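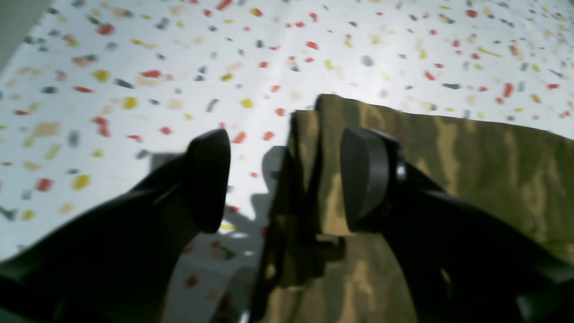 Milldale Clothing Exchange Opens Winter Camouflage Drive

MILLDALE, December. The Milldale Clothing Exchange is happy to announce the start of its winter camouflage drive, which will gather gently used long-sleeved hunting and outdoor clothes from all over the valley and get them back onto people who spend their mornings outside in the cold. The drive runs through the end of the month at the Exchange's sorting room in the old Sandoval building, and everyone with a crowded hall closet is warmly invited to come by.

Those of us who have lived in Milldale for a while know how these clothes pile up. A son grows four inches over the summer, or a favorite old shirt goes missing in the truck until a new one has already been bought, and before long there is a whole shelf of perfectly good olive and khaki that never leaves the house. Meanwhile there are families new to the area who are heading out for the first time and finding out what a full set of outdoor clothing costs. The Exchange would like to bring those two groups together, and our goal this winter is 500 garments.

Every piece that comes in is opened out on the table and looked over before it goes any further. Camouflage takes a little more patience than a plain shirt does, as anyone who has tried to find a small tear in one will tell you (the pattern hides a stain or a split seam every bit as well as it hides a person in the brush!). We smooth out the body, follow the sleeves from shoulder to cuff, turn the hems up and run along the seams. A light-colored tabletop is a great help, and we are very fond of ours, with its cheerful little flecks of red and orange among the gray and black.

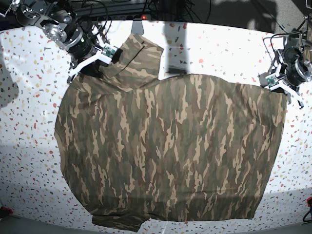 Pieces that pass are folded with the sleeves tucked in behind, marked with a size and put out on the shelves. Pieces that need a button or a few inches of stitching go to the mending table, where Borkero Tailoring has kindly offered to take care of repairs at no charge for as long as the drive lasts. Anything too worn to wear again will be cut up for patches, so please don't hold back a shirt you love only on account of one bad elbow.

We ask that clothes be washed before they are dropped off, preferably in an unscented soap, and that pockets be emptied. Children's sizes are especially welcome, as they are always the first to go. We can't take boots, gloves or waders this time, much as we would like to, for there simply isn't the shelf space.

Donations are welcome from 2 in the afternoon until 5 at the side entrance, which is the one with the ramp. Families looking for clothing may come during the same hours, and there is no form to fill out and no charge for anything on the shelves. Larger donations can be picked up by the Sarnamine Feed and Supply van on its regular route, and 18 stops between the river road and the county line have already been arranged. To ask about a pickup, please speak to the front counter at Sarnamine or leave a note in the box by our side door.

The Milldale Clothing Exchange collects, mends and gives away everyday clothing in Milldale and the surrounding valley. The sorting room is heated, and there is usually coffee.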